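I picked packed lunches for my project mainly because I eat one every day, and because my tutor, Nhung Tạ, said we'd do better work on something we were nosy about. So this is my report on what people in my building eat at midday, what they spend on it and how much ends up in the bin. I thought it would be easy. It was not easy!

## What I did

I asked 15 people to keep a lunch diary for 3 weeks. Each diary had one page per day: what you ate, where it came from, what it cost and anything you threw away. That should have given me 225 pages (15 people, 15 weekdays), and I got very nearly all of them back, though one lot had soup on them and took me an evening to read.

I used the small kitchen scale from the Grallura hall to weigh leftovers for anybody who'd let me. Most people were nice about it. Ragnheiður Brøndum on the second floor was so keen that she started weighing her breakfast too, which I haven't used but did enjoy reading.
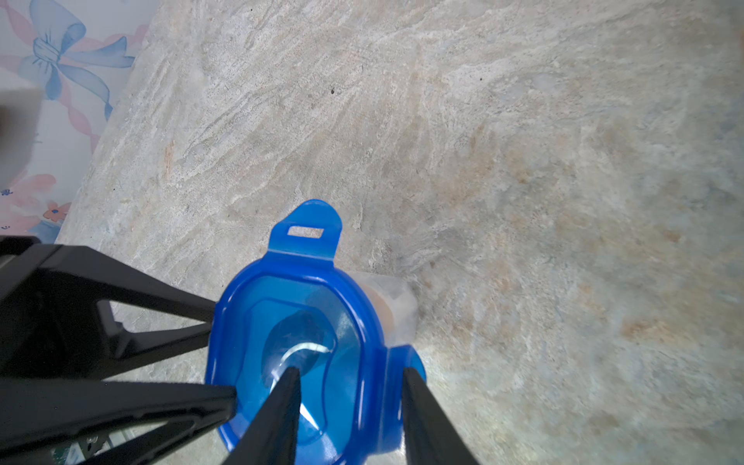
*Fig. 1. A lunch container with a blue lid and a valve in the middle.*

## Bringing it or buying it

People who brought food from home spent much less, as you'd guess. What I didn't guess was how much they moaned about it. The diaries have a space for comments, and the home-lunch people filled theirs up - soggy bread, forgot the fork, same pasta again. The people who bought lunch from Jedska (the café on the corner) hardly wrote a word, apart from one who kept a running review of the cheese toastie.

Leftovers were the big thing for packed lunches. Nearly everyone who brought food in was eating last night's dinner, and the ones who cooked too much on purpose wasted the least. Rice was the favourite, then pasta, then a sort of bean stew that seems to have spread from flat to flat after somebody shared the recipe.

I also asked where people ate. I'd put "kitchen", "desk" and "outside" on the form and should have left a blank line, as half of them crossed all three out and wrote their own. Stairs came up a lot. A few people said the room made a real difference to how long they sat down for, and that they'd stay longer somewhere with a bit of colour in it.
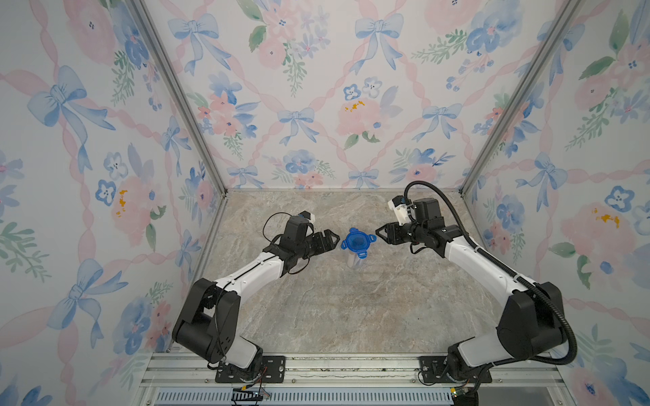 *Fig. 2. Floral wallpaper with pink roses and blue ribbon bows.*

## What got thrown away

Over the whole project I weighed 1,239 grams of wasted food, and a good chunk of that was bread crusts and salad. Salad is the villain of this report. People pack it with good intentions, then eat round it.

I need to be careful with that number. It only covers people who let me weigh things, and I think some of them ate more than usual because they knew I was coming round with the scale. If I did it again I'd ask them to keep their scraps in a tub and hand it over at the end of the day, so they weren't finishing a tomato to please me. 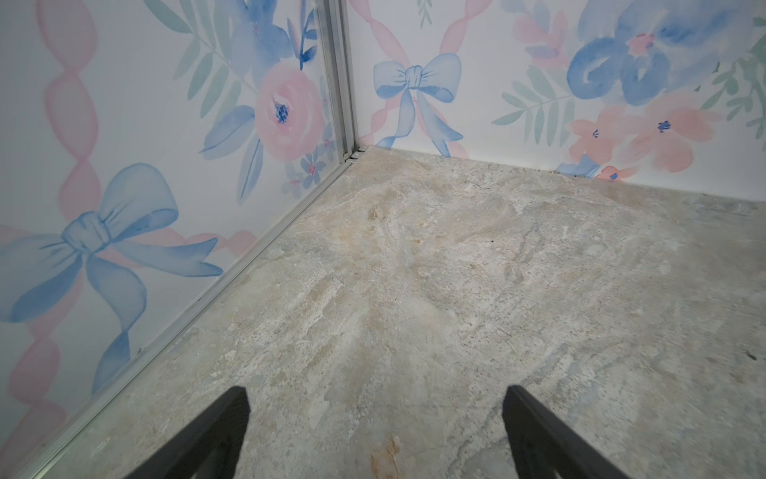
**Dradness, 2022-06-10**

I handed the first draft in this morning, and Nhung has already sent back notes. She wants the costs in a table and the bit about the toastie taken out. I'll do the table. She also asked why I hadn't looked at drinks, and the plain answer is that I forgot to put them on the form - a few people wrote them in anyway, mostly tea.

Still to do before the final version: type up the last of the diaries, ask Jedska for their June price list, and give the scale back to Grallura with a new battery in it.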